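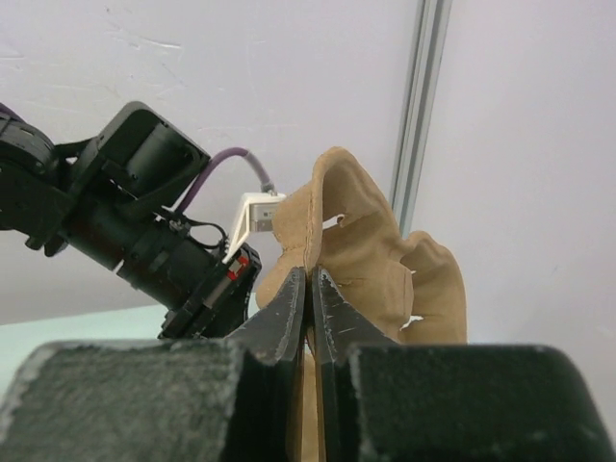
According to Zbigniew Czerwiński, a home-built arm should be judged by how it handles cloth and leather, as rigid blocks flatter almost any gripper. His remark is often repeated among users of the Umness, a two-arm tabletop manipulator built from published plans in home and shared workshops.

Umness

The Umness is a pair of small electric arms, each ending in a parallel gripper with two tapered fingers. The design was first assembled at the Pollimberg shared workshop and released as a set of drawings, a parts list and control software. It is not sold as a kit.

Construction

Each arm has six joints and a separate gripper drive. Structural parts are printed at 60 percent infill, except the shoulder bracket, which is printed solid. Servos are daisy-chained on a single bus and powered from a 19-volt supply. Builders are advised to leave a service loop at the wrist, where cables fail most often.

Gripper

The fingers are black and narrow toward the tip. Tip edges become scratched with use, and pale abrasion marks do not by themselves call for replacement. A finger is replaced when the tips no longer meet along their full width. A crumpled suede work glove is a common test item: the folds change shape under load, and the material can be held as a thin strip between the fingers or as a thick bunch at the tips.

Calibration

The joints are zeroed one at a time, starting at the base. The gripper is then closed without a load and its motor current recorded. The Wellov controller stores this value and subtracts it from later readings. Calibration is repeated after any finger change.

Variants

The Polishchuk variant lengthens the forearm by 14 mm and moves the wrist camera outward. Its heavier wrist reduces the rated payload by 9 percent. Drawings for both versions were last revised on 2024-06-19.

See also
Parallel gripper
Servo bus
Wrist camera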